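Eylül Duman took over the ferry timetable at Tresby in February, and by the end of her first week she had 339 emails about it. Most were from people who wanted the old one back.

"The old one was drawn up when the school was still open," she says. "There was a boat at ten to eight that hardly anyone used, and then no boat at all until eleven. If you had a hospital appointment in Wenden you were stuck."

She grew up on the Wenden side and crossed every day for work before she joined the ferry office. Her first change was to move the early boat to 7.20, so that it meets the bus. The second was to add a late crossing on Thursday, when the shops stay open.
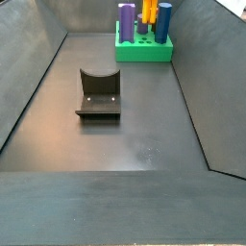

The late boat was harder to get agreed. It needs a crew of two and burns the same fuel with six passengers as it does full. Martim Paiva, the skipper on most evenings, was against it at first.

"I thought we'd be carrying air," he says. "The first month, we were. Then the restaurant in Wenden changed its last sittings and people started coming back with us."

The evening service has now carried 3,148 passengers. Duman would like a second one on Saturdays, but the winter tides leave too little water at the Tresby slip, and dredging is not in this year's budget.

She still gets emails. "Someone wrote yesterday to say the 7.20 is too early for his dog," she says. "I wrote back with the time of the next one."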